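Is a 13-song Dillell bootleg worth 3,000 yen?

Asked 26 September 2022

I found a live CD by Dillell, recorded at the Rokside in December. The seller says only 100 were pressed. The label is Prestix. Is it a real release?

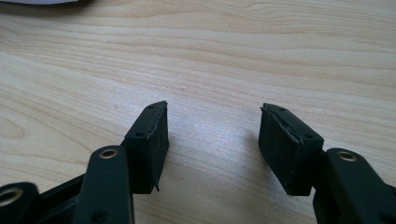
Pale wood grain, with a swirl at left

Answer 1
Prestix was a bootleg label. Sound is okay, vocals low. I paid less for mine.

Answer 2
Not worth it. Get the Jalali tour disc, same set plus the encore.

Answer 3
Check the matrix number. Mine ends in 356. The later copies have no number and skip on track 13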